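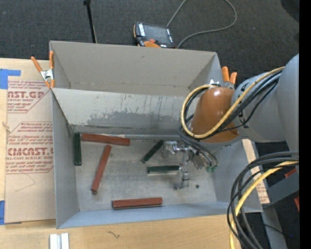 October. Woke before six with the wind banging the side gate and lay there working out how much water we have left. The big tank is down to around 3,000 litres and the forecast has nothing in it. Once I was up I wrote out the jobs for the week. I want the old troughs from the bottom paddock cleaned and painted before the heifers come, and the grey I have in mind is the worn, silvery grey on the bottom of that metal box, only without the mottling. Leif Solheim says any colour will do because cattle don't care. I care a bit.

Drove to Cakton after breakfast for pump fittings. The shop had one of the two I needed and the other is coming from Kinnear, maybe tomorrow, maybe not. Paid for both. Had a pie in the ute and listened to the cricket talk, which was mostly about someone's hamstring.

Called in on Ingegerd Granström on the way home. Her bore has gone salty again and she is carting for the house and the garden. She has given up on the beans and is keeping the lemon tree going with bath water. She gave me a bag of silverbeet and asked whether I was going to the meeting at Zakley hall about the pipeline. I said I'd go if the pump was fixed by then. The connection fee they are talking about is $400, plus whatever the trench costs, and our trench would be a long one.

Spent the afternoon under the pump. The foot valve was full of grit and what looked like half a frog. Cleaned it, put it back, primed it twice, and it held pressure for a few minutes and then dropped off. So it will be the fitting from Kinnear after all. Skinned two knuckles.

Tyra rang at four. She has finished her exams and wants to come up for a week and bring a friend. I told her short showers and no washing the car – she said they were coming on the bus. Must air the back room and find the other pillow.

Checked the sheep at dusk. All 48 there, and the lame ewe is putting weight on the foot now. There was cloud over the range to the west, quite dark underneath, but it slid off south the way it always does. Silverbeet and eggs for tea. Read a few pages and couldn't follow them. The gate is still banging, so I'll go out and tie it up with twine before bed.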